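Section 4. Setting up the counter scene and running a Dodico comparison

This section covers the counter layout, the two views, the reset between trials and the scoring. It assumes the arm has been bolted down and homed as set out in Section 3, and that the Grisow recorder is already running on the lab machine. If the arm has been moved since the last homing, go back to Section 3 first.

4.1 What the comparison measures

Dodico is our method for choosing where a learned policy should look before it commits to a grasp. The comparison asks one thing: does a policy trained with Dodico cope better with objects at the rim of the work area than the same policy trained without it? We call the second one Odard throughout. Both share the same network, the same demonstrations and the same number of training steps. The only difference is the weighting applied to the views during training.

There are 300 demonstrations in the training set. Do not add to them part way through a comparison. If you record new ones, give the set a new name and retrain both policies from the start.

4.2 Laying out the counter

1. Wipe the counter and let it dry.

2. Place the main cutting board in the centre, long side parallel to the back wall. The policy uses the board as its reference area, so its position matters more than that of anything else.

3. Place the fixed items around the rim. These are the appliances and the storage containers. They are not targets and should stay put for the whole run.

4. Place the movable items. Their positions come from the layout sheet for the run. Work from the back of the counter to the front so that you are not reaching over things you have already placed.

5. Check that no cable crosses the main board, and that the arm can reach each target position without pulling a cable tight.

6. Open the gripper and bring the arm to the start pose.

7. Capture a reference image from each view and save both under the run name.

Note: The layout sheets give positions relative to the main board, not to the counter edge. If you have to shift the board, shift everything else with it.

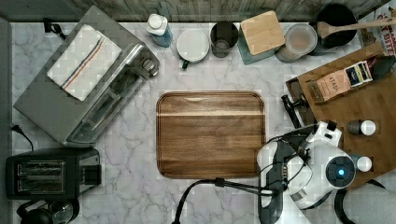
The overhead view is the one used to check the layout. Load the reference image in the Grisow overlay window, set the blend to half, and move each item until its outline stops doubling. Start with the large items and leave the small packets to last. In the layout here the centre board is kept clear, the mug and storage containers are along the back, and the second board lies at a diagonal on the right with the Stash box and the small white-capped bottles on it. That diagonal is deliberate. In an earlier round every board was square to the counter, and both policies learned to line the fingers up with the board edge whatever the target was. With the second board turned, a policy that only follows edges goes wrong early and is easy to spot.

Caution: Keep your hands out of the work area while the overlay window is open if the arm is enabled. Use the hold setting while you are moving items, and release it only when you have stepped back.

4.3 Setting the side view

The side view is lower and looks across the counter. It gives the policy height, which the overhead view gives poorly, and it is the view in which most of the occlusion happens.

1. Fix the side camera to its bracket and tighten the clamp by hand.

2. Open the live view. The back row of appliances and the front row of containers should both be in view.

3. Move the arm slowly through its three check poses. The fingertips should stay in view in at least two of them.

4. Lock the exposure. Automatic exposure shifts when the arm passes over the pale counter, and Odard in particular is upset by this.

5. Run the view calibration from the Grisow menu. Accept the result if it is marked green. If it is marked amber, repeat it once. If it is amber again, check the clamp.

Note: Some of the items will hide others in this view. Leave them as they are. The occlusion is part of the test, and moving things apart to get a cleaner picture makes the two policies look more alike than they are. 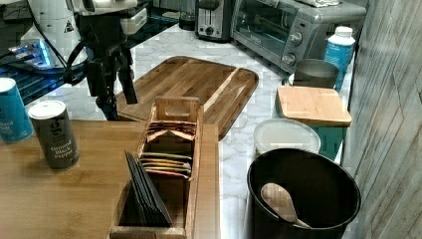 Once the calibration is accepted, do not touch the camera until the whole comparison is done. If it is knocked, stop, mark the current trial as void and calibrate again. Trials from before the knock can be kept as long as the new calibration passes.

4.4 Running the trials

Trials are run in blocks of 21. Within a block the order of the two policies is shuffled by the recorder, and the person resetting the counter should not be able to see which one is loaded. Turn the screen away or cover the policy name.

1. Press Start Block. The recorder shows the first layout sheet.

2. Set the movable items to match the sheet. Use the overlay as in 4.2.

3. Release the hold and press Run.

4. Watch the trial through. Keep one hand near the stop button.

5. When the arm returns to the start pose, or the time limit is reached, press Score and enter the result (see 4.5).

6. Put the hold back on before reaching in to reset.

Caution: If the gripper closes on a fixed item, press stop at once. Do not wait to see whether the policy recovers. Open the fingers from the manual menu, check the item for damage and score the trial as F.

Note: Take a break between blocks. Resets get careless after the second block in a row, and careless resets show up in the results as noise that looks like a policy effect.

4.5 Scoring

Use these codes and no others.

S - target grasped and released in the goal area.
P - target grasped but dropped or released outside the goal area.
M - no grasp within the time limit.
F - contact with a fixed item, or a stop by the operator.
V - void, for a fault that has nothing to do with the policy.

Write a short comment for every P and F. "Slipped" is not much use. "Slipped from left finger during lift" is. Comments are read when the failures are sorted, and Anong Wattanapong has asked that they be typed at the time and not filled in at the end of the day.

4.6 Results so far

The first full comparison used 753 trials for Odard and 753 for Dodico, with void trials repeated. Dodico scored S in 621 of its trials. Odard did worse overall, and nearly all of the gap came from targets close to the rim. With targets near the centre of the board we could not tell the two apart.

Two points should be kept in mind when reading this result. First, all the trials used one counter and one set of fixed items, so they say little about a different kitchen. Second, the F trials were not spread evenly. Dodico had fewer of them, but those it had tended to come when a tall item stood between the side camera and the target. We think the method leans on the overhead view too heavily in those cases. A version that lowers the overhead weight when the side view is blocked is being tested in the Rivera branch. Do not mix Rivera trials with the main comparison.

4.7 Closing down

1. Return the arm to the rest pose and switch on the hold.

2. Press End Session and wait for the recorder to finish writing.

3. Copy the reference images, layout sheets and score file to the run folder.

4. Leave the fixed items in place if the comparison will carry on the next day. Otherwise pack the movable items into their tray, and note on the run sheet anything that is missing or damaged.

For faults during calibration, see Section 6. For retraining either policy on a new demonstration set, see Section 5.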